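## The landing at Foltulness, and where things stand

Hello again, everyone. I promised in the last newsletter that I'd try to lay out the ferry landing business in one place, and I've put it off twice, partly out of laziness and partly in the hope that there would be something firmer to report. There is now, a little, so pour yourself something and settle in, as this is going to take me a few paragraphs.

For anyone new to the list (welcome!), the landing at Foltulness is the concrete slip and short timber pier on the north side of the water, straight across from Pirkevel. The passenger boat used to call there from spring until the end of October. It stopped calling when the county inspectors found that the outer piles had gone soft below the tide line, and a chain went up across the pier that same afternoon. The boat still runs from Grutavstead to Pirkevel and back, so you can get across, but if you live on the Foltulness side you first have to drive to Grutavstead, which is 11 miles by the shore road and feels like more in the fog.

The plan that came out of the spring meetings was a full rebuild. New steel piles, a wider deck, a floating section at the end so that people with strollers or walkers don't have to manage the steps at low water, and a small shelter with a bench. Steyn drew it up, the same firm that did the culverts on the shore road, and I'll say for them that the drawings were easy to read and they stayed late to answer questions. The county agreed to pay for the piles and the deck. The floating section and the shelter were supposed to come out of a state access grant, and the grant had a condition attached, namely that a local share be in hand before the money could be released.

That local share is where we've been stuck all summer. The petition did very well, with 3,617 names on it by the time it was handed in, and I want to thank everybody who stood outside the post office with a clipboard. But names aren't dollars, and the county's position in June was that it had already put in what it could.
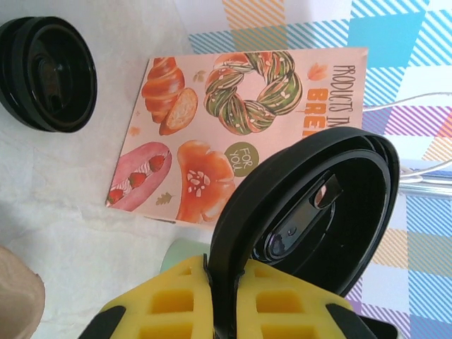 One reader wrote in to ask why we should build the floating section at all, when the old steps did the job for decades and the whole thing could be open by spring if we dropped the extras. A fair question, the letter went on, for anybody who pays county taxes and would just like to get on a boat again.

It is a fair question, and I've gone back and forth on it myself. If we dropped the floating section the county could start on the piles without waiting for the state at all. The trouble is that the steps can't simply go back the way they were. Any new pier has to meet the current access rules, so leaving out the float would mean a long ramp instead, and the ramp would have to come back toward the shore and turn, right over the eelgrass. That brings in a second permit. Steyn's people told the June meeting that the ramp would save less than you'd think, and that the permit might eat up a whole season. I'm no engineer, but I found that fairly persuasive.

I also think about the folks on our side who stopped taking the boat well before the chain went up. My own mother was one of them, and it was the steps that did it, plain and simple. She'd go as far as the top, look down at the weed on the bottom ones, and decide that Pirkevel could wait.

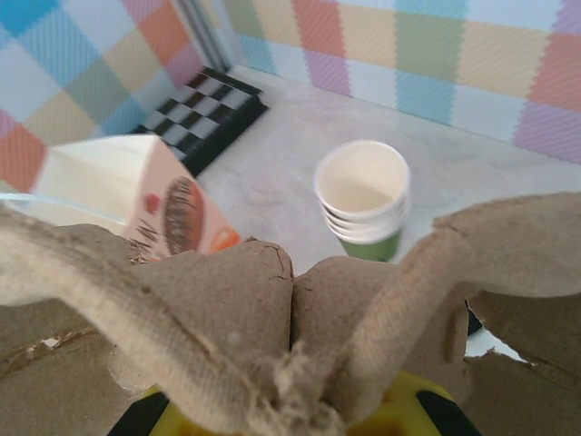
So I've come around to keeping the float in, even if it costs us some months. You may feel differently, and if you do, please write. I read every letter, although I'm slow to answer and my desk is a disgrace.

Now for the newer part. The state office wrote at the end of August to say that the grant would be held open through the winter. It had been due to lapse in September, and I'll admit I had a paragraph all ready for this newsletter about the grant being gone, so you can imagine how glad I was to throw that one out. They won't release any of it without the local share, and they were very clear on that point, but they have agreed to count work done in kind. That means the parking area, the path down from the road and the clearing of the old slip can all be put toward the total, so long as the hours and materials are written down properly and someone from the county signs off on them.

This changes the sums quite a bit. The town of Grutavstead has already said that its road crew can grade the parking area in a slack week, and they have the gravel. The path is short and mostly needs edging and drainage. What would be left to find in actual cash is a good deal smaller than the figure we were all staring at in June, though I'm not going to print a number until the county has checked it. I printed one too early last year and heard about it for months!

There's the question of the boat, too, and several of you have asked. The operator has said it will put the Foltulness stop back on the schedule if the landing is certified. In the last full season the stop was open, 618 season passes were bought by people with an address on our side, and that counts for something when they're working out fuel and crew. They'd like to begin with eight sailings a day, fewer than before, and see how it goes. The early boat would be kept, I'm told, which matters to those of you who work over in Pirkevel and have been getting up in the dark to drive the long way round. The last boat home is less certain. I asked about it twice and got a friendly shrug both times.

As for timing, the piles can only be driven in the winter months on account of the herring. If the county signs the first contract before the weather turns, Steyn believes the piles and the deck could be in by spring, with the floating section towed over and fixed in place after that. If the contract slips past the new year, we're most likely looking at the winter after. I know that's hard to hear. The chain across the pier has been there long enough that there are children in Foltulness who think it's part of the design. 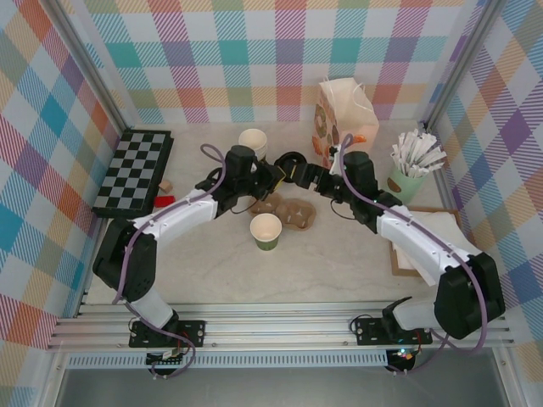 *Tabletop with plaid walls and two robot arms.*

A few smaller things while I have you. The temporary shuttle from the Foltulness turnout to the Grutavstead dock will keep running into the fall on weekday mornings, and the driver asks that you wait on the uphill side, well back from the bend. The old timetable board is being taken down before the storms get to it and will be stored at the town garage. If anyone has photographs of the landing from when the mail boat used it, the county's history room would love to borrow them for scanning, and they promise to give them back (they returned mine, in better order than I handed them over).

The next public meeting on the landing will be at 7 in the evening at the Grutavstead town hall, and the date will go up on the door and in the next newsletter as soon as the county settles it. Steyn will bring the revised drawings, with the float and the shelter both still on them. There'll be a sign-up sheet for the path work as well, so if you own a decent spade or a wheelbarrow with a sound tire, please put your name down and tell us which mornings suit you.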